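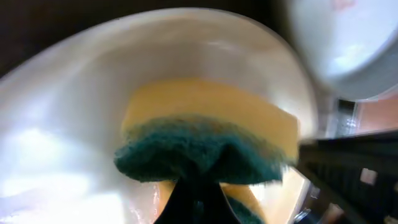

*Wrist cam, bowl run, sponge pinched from below with the green side toward the bowl wall.*

**Tuesday, Sindix gripper trial, dish station**

Second day with the Sindix fingers on loan from Mirnach. Loan ends in May, so the buy/no-buy note has to go to Hélène before then. Efa set up the sink area, I ran the arm, Uchenna logged.

Setup as yesterday except grip force, now at 40 on the vendor's slider (no units given, I have asked). Two-layer sponge, yellow foam and green scouring pad. White bowls only, no pans yet.

Runs: 31 wipes attempted, 3 dropped sponges. All three drops came on the pull-back stroke, when the sponge drags against the wall and rolls out of the fingers. Pushing is fine. Yesterday at the lower force we lost it on both strokes and stopped counting after lunch.

Notes while it is fresh:

- The tapered tip digs into the scouring pad and pushes it up into a peak. Good hold, but the foam folds around the finger and less of the pad reaches the bowl. Try gripping by the long edges.
- Glare on the bowl wall washes out part of the wrist view. Efa wants to move the lamp. I would try fixing exposure first, the lamp is also lighting Malcolm's bench.
- Second dish at the upper right of the view is out of focus at this working distance. The vendor's detector still drew a box on it most of the time. Confidence jumped around, see log.
- Quick-change plate is stiff. Took two of us to get the finger set off last night. Their sheet says one hand.
- Software installer wanted a restart every time we changed the finger profile. Uchenna found that closing the pendant app first avoids it.

Price on the quote is 566 per finger set, plate not included. Yeoman quoted less but their tips are flat, and Malcolm had trouble with flat tips on cloth last year. I have not seen his numbers. Malcolm, if you read this, please put them in the shared folder.

Maribeth called the Mirnach rep about spare pads for the tips. They ship with the set but are not sold separately, so a worn pad means a new set. That goes in the note to Hélène as a mark against.

Next session:
1. Long-edge grip, same force.
2. Slower pull-back stroke.
3. Plate instead of bowl.
4. Borrow the Delteo force sensor back from Efa's rig and get a real number for what 40 means.

Left the fingers on the arm. Sponge is in the bin, take a new one.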